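The Hallway Gallery
posted by Corina Avram in January

Hi again! A bunch of you asked how the back hallway is coming along, so I finally put up a little page for it. We've been living with plain white walls since we moved to Grerndale, and I swore I'd do something about them before my sister's visit (she arrives in 2 weeks, wish me luck!). My budget was $200 for everything, paste and brushes included, and I went over by $11. I'm fine with that.

The pattern took me forever to choose. I had samples from Kultum taped up all over the house, and my husband voted for the stripes every single time. Sorry, honey!

The walls and the floor 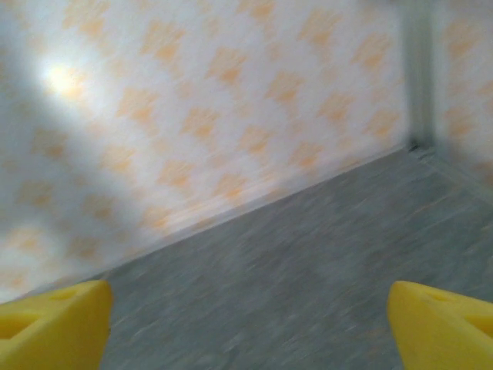 I've wanted a warm color back there for years, something to cheer up the walk to the laundry room. The orange and peach shapes are sort of like diamonds, sort of like stair steps, and I love them on that off-white. My neighbor thinks it's a lot of pattern for one hallway, but the speckled gray floor is so cool and quiet that I think it gets away with it. I had a rug from Adjei in my cart for a month and now I'm leaning toward no rug at all.

Next up is the light fixture. Send me your favorites!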